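"First we must know where the cloth ends"

The team behind Wamby works on planning software for grippers that handle soft things. We spoke with its lead developer in Sumton about edges, corners and patience.

The first version of Wamby did not plan very much. It looked for the highest point of the cloth and closed the fingers there. "For a towel in a heap this is good enough," the developer says. "For two pieces, one over the other, you often take both, and the program believes it has one."

The present version divides the work in 2. One part marks every edge it can find and gives it a score. The other part chooses a grasp and a direction for the first few centimetres of movement. Between them is a small checking tool named Au, which replays a recording and shows the scores over the picture, step by step.

"Before Au we were reading numbers in a text file," she says. "I would not wish to go back to it."

The training set has 3,000 recordings. The team took 1,000 of them out for testing and then looked by hand at the failures, 206 in all. Most had the same cause: a corner that was folded back. The software took the fold for the real edge and planned its grasp too far inside.

"A person sees a fold and thinks nothing of it," the developer says. "For us it was the whole spring."

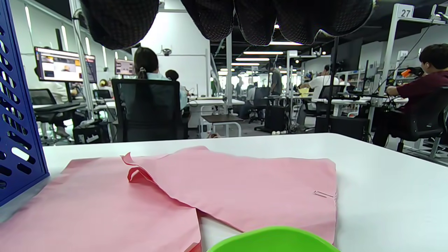
What comes next

The next release, Hornarska, will keep more than one guess about each edge until the fingers are close. It is slower, and the team has not yet decided how much slower is acceptable. Thin fabric of one colour is still difficult.

"I have been asked when it will fold a shirt," she says. "I answer that we are still at the corner."

Related articles
Reading a depth map without fear
Why our planner waits before it closes
Wamby release notes: January

We use cookies to remember your settings. Accept | Manage

Contact | Copyright Wamby, Sumton | Back to top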